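Ticket 2000-153: Recipe cards printing with the last line missing
Opened by: Dalia Butkienė, Plelstead branch
Status: Waiting on customer

Hello again, and thank you so much for your patience with me last time! I'm back with the Skidalach card printer, I'm afraid. We print ingredient cards for our evening cooking class, and every card with a photo on it loses its bottom line of text. Cards without a photo come out beautifully. I've restarted everything, changed the card stock, and cleaned the rollers (twice, they were filthy).

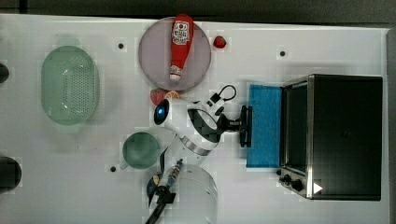 Card 6: colander, ketchup, strawberries and a slice of citrus

Reply from Povilas Jankauskaitė, Dorkton support

Hi Dalia, lovely to hear from you, and well done on those rollers! I tried your template here and lost the same line, so please don't go buying more card stock. The photo box in the Kļaviņa layout is set to a height of 284, and that pushes the caption past the bottom margin. Could you open Layout, then Photo Box, untick "Keep original height" and save it under a new name? After that, print a single card before you run the whole batch, and let me know how the bottom line looks. I'll keep the ticket open until I hear from you.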